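Workshop notebook, 4/23/22

Back on the Tollero soft silicone. The leaflet still says it "resists tearing even after cutting", and I still don't believe it. Resists compared with what? There's no number on the sheet, no strip width, no pulling speed. I rang Trondico, who sell it on, and they read me the leaflet.

So, strips. Cut 17 from the new sheet with the old steel template, nicked each one on the long side with a fresh blade, hung them from the rail and loaded them with shot in a bucket. Crude, but it's the same crude every time. Best strip held nearly 900 g before the nick ran. The worst let go while I was still pouring. A spread like that tells me more about my nicking than about the silicone, and I'd like whoever reads this to remember it before quoting the good figure at anyone.
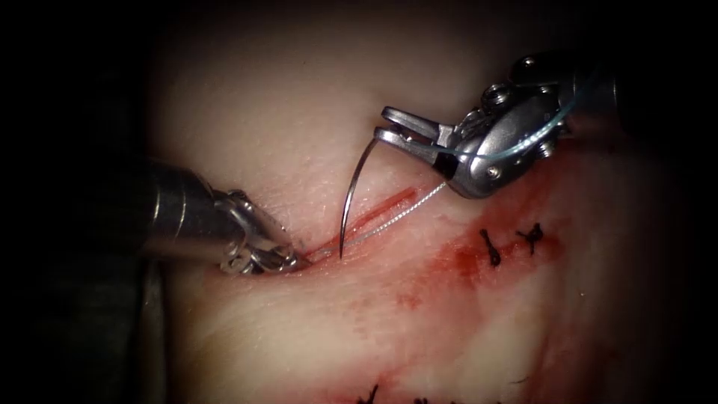 Stitching at the red cut. Thread runs along the wound.

Pigment next. Voketti white is meant to be inert. Batch 4 had twice the usual dose and felt tacky at the corners the next morning, but that was also the batch I mixed in the cold end of the shop, so I can't blame the pigment yet. Need to repeat it at the bench by the radiator with the same tub. If it comes out tacky again I'll start believing it.

The Suominen gauge reads softer on thin sheet than thick, as you'd expect, and the handbook on the shelf (1946, rubber only, but sound) says to stack samples until the reading stops changing. I stacked. It kept changing. Either the plies are trapping air or the gauge wants recalibrating, and the sticker on the back is no help.

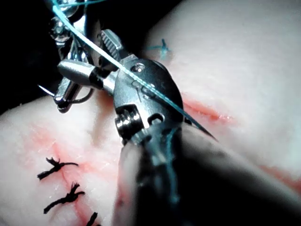

Surface finish is the other thing people go by, and I don't trust it. A glossy mould gives a glossy sheet whatever is going on underneath, and a customer will stroke it and call it good quality. The pad being sutured there is pale and smooth, and from that alone I wouldn't guess its hardness, let alone how it takes a needle. Want a pull test on stitched holes before anybody writes "lifelike" on a label again.

To do in May: new blade for every strip, weigh the bucket first (forgot), repeat batch 4 warm, ask Tollero for raw test data. Not holding my breath on the last one.

2 comments | 5 shares
Contact | © Workshop notes | Back to top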